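**Pollholm laundry co-op shuts Wednesday for boiler swap**

The Grudex Street laundry in Pollholm closes at 6 p.m. Wednesday and stays shut till the new boiler is in. Old one failed its pressure check in August — second time this year. Members got a text. Some didn't, the list is out of date.

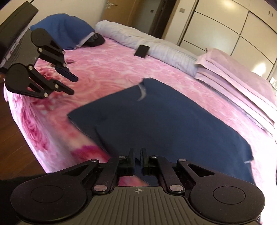
Wash-and-fold orders already dropped off will be done at the Gowda Road branch. Same prices, later pickup. Bring your ticket, they cant look you up by phone over there. Bedding and anything king size goes to the end of the line, only two big drums at Gowda.

The boiler is costing the co-op $2,247, plus 13 hours of labor. Almost 90 households use the place every week. Dues stay where they are for now — the board votes on that after the work is finished.
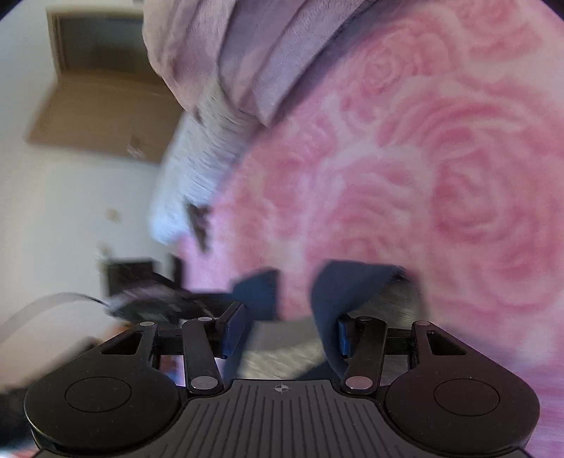

What happens to prepaid wash cards?

They keep their balance and will work at Gowda Road untill Grudex Street is open again.

Street parking on Zustadska Lane will be blocked on the laundry side while the old unit comes out. Bus 224 still stops at the corner. Reopening date goes up on the door.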